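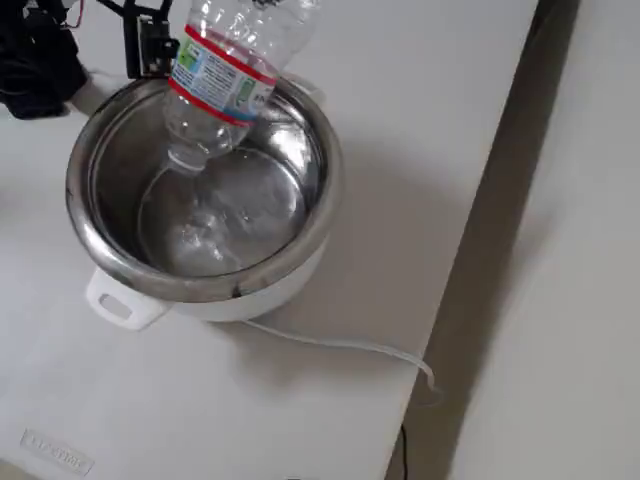 Gumaro Maldonado has written a rulebook for small robots in kitchens, and he would like it known that it used to be shorter. The first version of the Zondilgate code of practice fitted on two sides of paper. The one he put in front of me in August 2025 has 239 clauses, and he can recite more of them than is comfortable over lunch.

"People assume the dangerous bit is the arm," he says. "It's a bench arm. If it hits you, you'll say a rude word. The dangerous bit is that it's pouring water next to something plugged into the wall, and everyone in the room is watching the arm."

Hence clause one, which says that no pour may start until a person has looked at the mains lead. Looked at, Maldonado stresses, with eyes. An earlier wording said "confirmed", and people confirmed it from the next room.

The code covers pouring, lifting, stirring and what he calls "loitering", meaning an arm that has finished its job and stays over the pot with nothing to do. It is now used by teams at Dulten and Bravden, and by Gaillard in a form he describes as "abridged, by someone in a hurry".
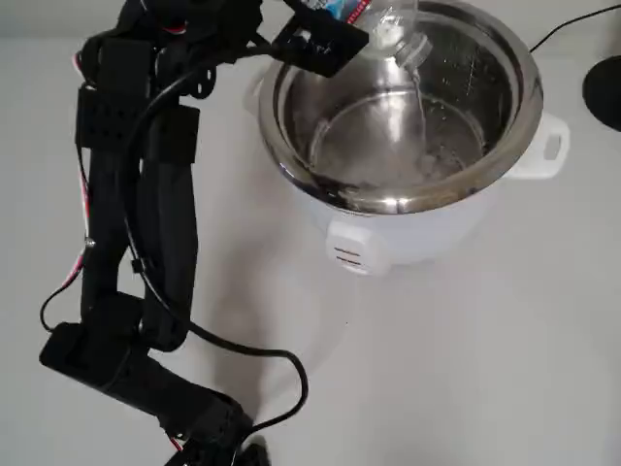 A pour from bottle to cooker, with the bottle at a steep tilt.

Pouring gets the longest chapter. The cooker stays switched off throughout. The bottle may hold plain water and nothing else, a rule that came in after a December demonstration involving stock. The arm must be able to stop halfway and tip the bottle back upright without being asked twice, and a person must be near enough to reach the stop button without getting up.

"I had a long argument about 'without getting up'," he says. "Somebody wanted a distance in centimetres. I said, sit down, put your arm out. There's your distance."

Then there is the paperwork. Every trial is logged, including the dull ones, and the Zondilgate log stands at 1,894 pours. Spills go in a separate column, which Maldonado guards with some feeling. He once found a spill entered as "unplanned distribution" and made the author write it out again.

I ask whether anyone reads all 239 clauses. He thinks about this for longer than I expected. New starters must read the pouring chapter and sign it, he says, and over 200 people have signed. Signing and reading are different verbs, and he is working on that.

His favourite rule is near the back. Before each run the pot is checked by a person, whatever the software believes is in it. The software at Dulten once believed in a litre of water with great conviction.
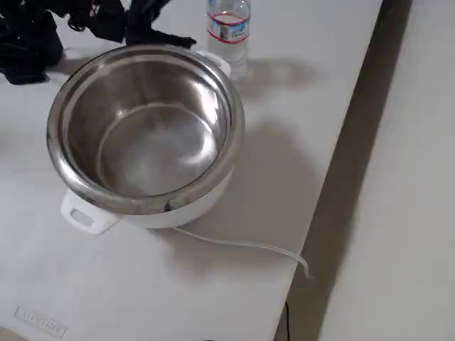
Bravden takes a cooler view of the pot check, and its reply to the draft said that a person peering in before every run slows the day down and ought to be needed only after a fault. Maldonado has read the reply several times. He has answered it with clause 240, which says the check stays, and he is expecting another letter.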